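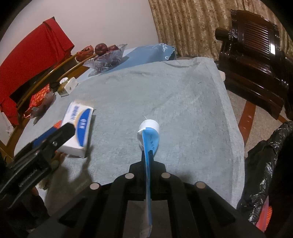 Packaging and the Household, Session 2: Reading the Back of the Pack

Welcome back, everyone, and thank you for the lovely notes you sent in after the first session (I did read them all, even the very long one about biscuit tins!). Today we move on from shape and colour to words, and in particular to the small words that most of us skip when we are putting the shopping away.

Please have a look at the set reading before you start, which is the chapter by Assunta Tedesco on labels in the corner shop. She went through 289 packs from the bathroom shelf and the kitchen cupboard, and she is very good on how the weight, the maker's address and the directions for use came to share such a cramped little space. Don't worry if the tables look heavy going. Read the parts on soap and tooth powder first and come back to the rest when you have a cup of tea beside you.

Terms we will use

Front panel: the side meant to face you in the shop.
Net weight: what the contents weigh without the pack.
Directions: how the maker would like you to use it, and sometimes how much.
Declaration: anything the maker has been obliged to print.

A good place to begin is the Orlandini soap wrapper, which many of you liked last time. The early one has hardly any directions at all, as the buyer was expected to ask at the counter. The later one gives them in two languages and a good deal of the charm has gone, though I must say my grandmother would have been glad of the larger type. Gerardo Lombardi takes the opposite view in his essay, and you are very welcome to side with him.

For next time

Choose one pack from home and write up to 500 words on its back panel only. Copy out the wording exactly, odd spellings and all, and then tell me who you think it was written for. Melaniia Dovhaniuk will be taking the discussion group in my place, so please send your pieces to her and bring the pack along with you if it isn't likely to leak.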